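Trinholm round serving tray and peg rack: a long review after two months of daily use

I'll start by saying I didn't need another tray. My sister will tell you I have trays the way other people have mugs. But the Trinholm set came up on sale one Saturday, the round black serving tray together with the gray peg rack, and at 79 dollars for the pair (it had been 129 the week before) I talked myself into it before the coffee was finished.

The tray first, as it's the one I've come to love. The surface has a fine texture to it, and a plate really does stay where you put it. I carry my lunch out to the back steps most days, and I've stopped doing that slow, careful walk with my eyes glued to the plate. There's a raised rim as well, so a carrot that starts to roll doesn't get far. Stray rice does show up on the black, I'll admit – every single grain of it – but a quick wipe and it's gone.

The rack is a different animal. It's the square, commercial style with pegs all over, and it's bigger on the table than I'd pictured from the listing. Plates stand up nicely between the pegs, and the open floor lets the water run straight through, so do put a towel under it. Forks and chopsticks are another story. They slip down between the ribs and lie there at silly angles, and I ended up standing them in an old jam jar instead.
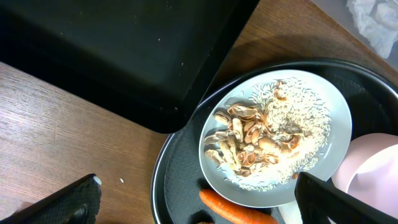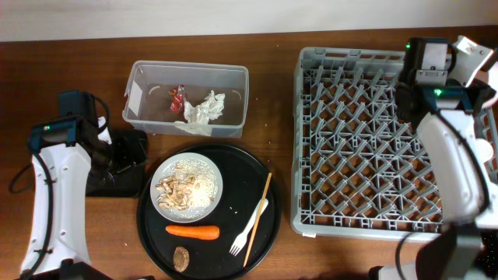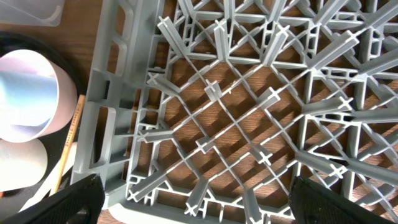
The round tray with a plate of rice on it in the first two, and the peg rack from above in the last.

Cleaning the rack takes some patience. All those little diamond openings collect bits, and a sponge won't reach the corners. I bought a bottle brush from Ayala for the job and now it takes me 2 minutes in the sink, if that. My neighbor Dexter Bellamy has the Nilix rack, with fewer pegs, and his is easier to rinse, though his bowls tip over and mine don't!

Would I buy the pair again? The tray, yes, in a heartbeat, and I'd go up to 50 dollars for it alone. The rack I'd only recommend if you have the counter space and a good brush. I'd love to see Trinholm make a half-size one for small kitchens, and if they ever do I'll be first in line.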